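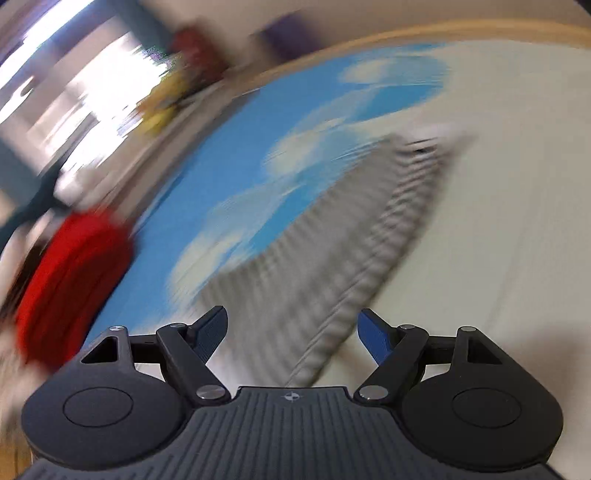
The Flindosel repair evenings are back!
2021-07-21

After a long gap since March last year, our mending evenings have started again in the hall on Holtberg Road, and what a turnout for the first one! The queue went past the bike racks before the doors had even opened, and the tea urn was going all night.

We saw 44 items over the evening: toasters, lamps, a good few jumpers with moth holes, and a Beletti coffee grinder older than most of the people looking at it (it only wanted a new fuse, and the cheer when it started up was lovely). The sewing table was so busy that we're adding a second one next time. If you have a machine you can lend, please get in touch.

Ratanaporn, the café two doors down, kept us going with spring rolls and wouldn't take a penny for them. Do pop in and buy your lunch there.

The next evening is on the 12th, from half past six. You can bring up to 2 things each, and please remember the plug or charger. We can't take microwaves, sorry. Donations go towards our £500 tool fund, and we're well on the way!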